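How to Reglue a Wobbly Kitchen Chair

Filed under: Furniture, Weekend Repairs

If you have a kitchen chair that creaks every time somebody leans back to tell a story, you have come to the right page. We have a set of six from a shop called Lavoie that closed years ago, and over the winter I finally worked my way through every one of them. The first took me most of a Saturday's worth of patience and the last one I did while a pot of soup simmered, so please don't be discouraged if yours goes slowly!

What you'll need

Wood glue (the ordinary yellow kind)
A rubber mallet
A band clamp or a good length of rope
A few spring clamps
Masking tape and a pencil
A small stiff brush, sandpaper and plenty of rags
White vinegar

Step 1. Find the loose joints

Set the chair on the floor and rock it gently, first front to back and then side to side, with one hand resting on the joints. You'll feel the loose ones move under your fingers. Put a bit of masking tape on each one. If a joint is still tight, leave it alone. I know it's tempting to take the whole chair apart while you're at it, but I did that with my second chair and broke a perfectly good rung for my trouble.

Step 2. Label, then take apart

Write on the tape before anything comes loose. I use "front left top," "front left bottom" and so on, and I mark both halves of each joint. Look underneath for small nails or screws that somebody may have added over the years, and take those out first. Then tap the joints apart with the mallet, a little on one side and a little on the other. If a joint is stubborn, drip some warm vinegar around it, go have your coffee, and try again.

Step 3. Clean off the old glue

This is the dull part, and I won't pretend otherwise. New glue needs bare wood, so brush and scrape until the crusty old stuff is gone from the rung ends and from inside the holes. Go easy with the sandpaper. You want to take off glue and leave the wood, or the rung will end up too thin for its hole. Wipe everything down and let any damp pieces dry overnight.

Step 4. Do a dry run

Put the chair together with no glue at all, clamps included. It feels silly, but it's where you find out that the rope is too short or that you've swapped two rungs — both of which I have done.

Step 5. Glue and clamp

Brush a thin coat inside each hole and another on each rung end. Work steadily, and try to have everything together within 9 minutes or so of opening the bottle. Wrap the band clamp around the legs and snug it up until you see a small bead of glue at the joints. Wipe that away with a damp rag. Stand the chair on a flat surface and press down on the seat so all four feet touch.

Spring clamps don't have the muscle for leg joints, but they're lovely for a split along a seat edge or a loose strip of trim. Slip a scrap of cardboard under each jaw if the finish is soft.

Step 6. Wait

Leave the clamps on for 3 hours at the very least, and keep everyone off the chair for a full day. I turn mine to face the wall with a stack of magazines on the seat, and the family has learned what that means. 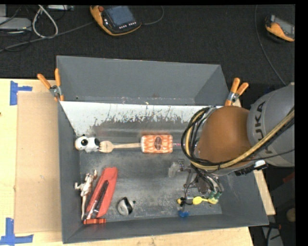
Once the day is up, take the clamps off and rock the chair the way you did at the start. If one joint still has a little play in it, you can take just that one apart and do it over. Leftover beads of dried glue will usually lift off with a fingernail, and a dab of paste wax on the rungs will cover most of the small scrapes from the mallet.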